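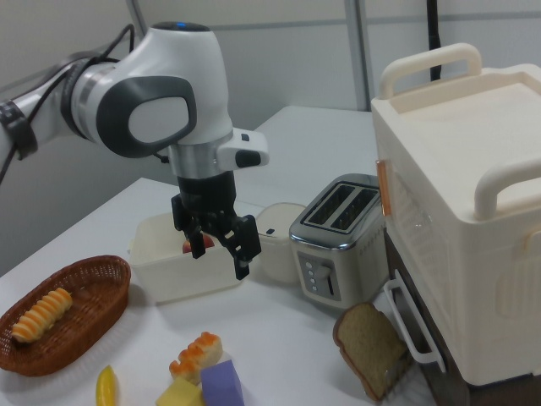
Apple, container, toaster.

About Parkolar

Parkolar is a car review site run by people who mostly drive cars they can afford. We started in a rented office above a tire shop in Jescombe, which had one window, a view of the alignment bay and a smell we still associate with deadlines. The tire shop moved out. The smell stayed on for another year or so.

The site was Eliseo Montes's idea. He had spent eight years selling sedans to people who had already decided on a crossover, and he wanted to write down the things he wasn't allowed to say on the lot. His first post was a 2000-word complaint about cupholders. It got more than 3248 comments, most of them from one man in a pickup forum who disagreed about depth, and Eliseo took this as proof of a market.

What we do

We review new and used cars, and we keep them long enough to get annoyed. A press launch gives you a nice road, a nice lunch and an afternoon with a fully loaded trim level that nobody's dealer stocks. We go to those (we like lunch), but a launch drive gets labeled as a launch drive and doesn't get a score. Scores come after four weeks of commuting, grocery runs and at least one trip with a passenger who gets carsick.

Rohani Lau runs the road tests. She has a loop out past the Bezerra quarry with a bad railroad crossing, a long grade and a left turn that has embarrassed several all-wheel-drive systems. Every car does the loop twice, once with the radio off. Taha Bouzid handles used cars and writes the Hudeo column, named after his first car's previous owner, who left his name stitched into the driver's headrest and never came back for it. 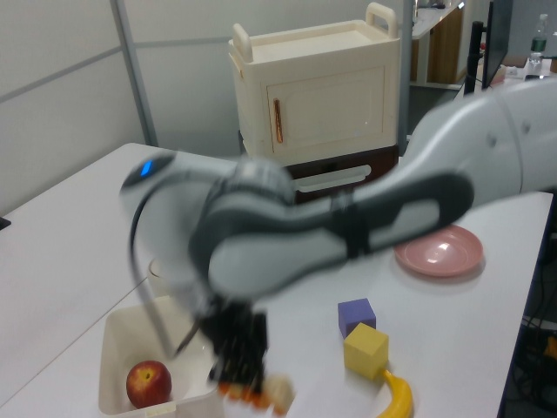 Razia Chaudhry edits everything and removes the word "sporty" wherever she finds it. She also answers the mail. If you wrote to us about your transmission and got a reply longer than your letter, that was Razia, and she would like to know how it went.

Christos Balaskas takes the photographs. He prefers overcast mornings and empty parking decks, so if every car on the site looks as if it's waiting to testify, you know whom to thank.

How we pay for it

Ads, mainly, plus a small membership that gets you the long-term logs and a sticker. Carmakers lend us cars and we give them back with the tank full. They don't see reviews before you do. A few have stopped lending — we then borrow the car from a reader, who is usually harder on it than we would have been.

What we don't do

We don't publish spy shots of cars under zebra wrap, we don't guess at prices, and we don't rank the ten best of anything. Eliseo did once rank glove boxes. He stands by it.

Getting in touch

Use the contact form and pick "Cars" from the menu. "Other" goes to an inbox Taha checks in January. If you live near Jescombe and own something odd, tell us the model, the mileage and what's wrong with it.

Page last updated 2018-12-26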